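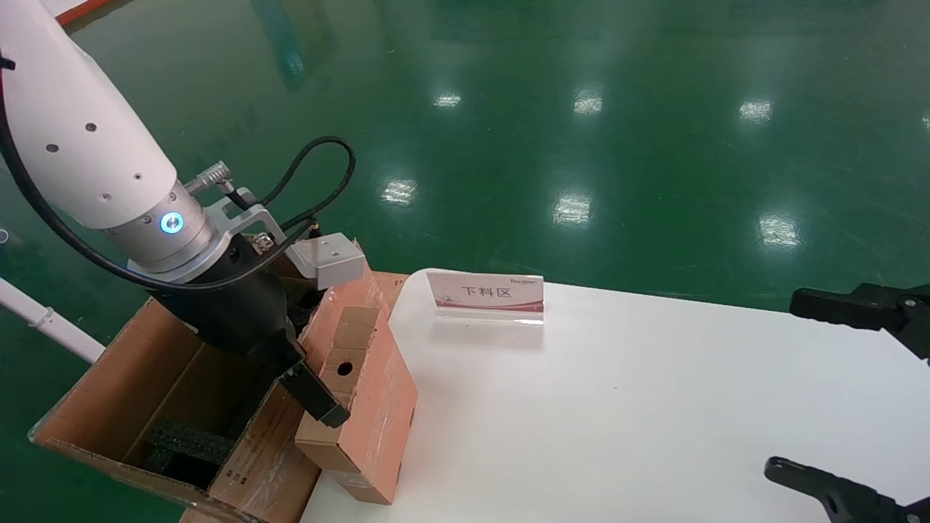

Careers > Current Vacancies > Stores and Distribution

Print this page | E-mail this page

Stores and Distribution Clerk (2 positions)
Reference: 632
Posted: October 21, 2021

Skolel supplies textbooks, classroom materials and printed tests to public and private schools. The company invites applications for two full-time clerks in the Stores and Distribution department at its Tamayo site. Both positions are permanent, subject to a probationary period of six months.

Duties

The clerks will receive deliveries from publishers and printers, check them against purchase orders, and place stock on the correct shelves. They will prepare outgoing orders for schools, including packing, labeling and completing the shipping paperwork. Returned books are to be inspected and entered in the stock record on the day they arrive. The clerks will also take part in the annual stock count, which is held in November, and will answer routine telephone inquiries from school offices when the front desk is closed.

Requirements

Applicants must hold a high school diploma or equivalent and must be able to read and write English well enough to keep accurate records. Previous experience in a stockroom, library or mail room is preferred. The work involves standing for long periods and lifting cartons weighing up to 20 kilograms. Basic computer skills are required; training in the company's own stock record system will be given after appointment.

Terms of employment

Working hours are 8:00 a.m. to 4:30 p.m., with an unpaid meal break of 30 minutes. Pay will be set according to experience. Employees are entitled to paid vacation, sick leave and a discount on company titles. Safety shoes are supplied.

How to apply

Applicants should submit a letter of application, a current résumé and the names of two references to Rafferty Villanueva, Personnel Office, quoting the reference number given above. Applications may be sent by e-mail or left at the Tamayo reception desk in a sealed envelope. Incomplete applications will not be considered. Only those selected for interview will be contacted.

Skolel is an equal opportunity employer.

Print this page | E-mail this page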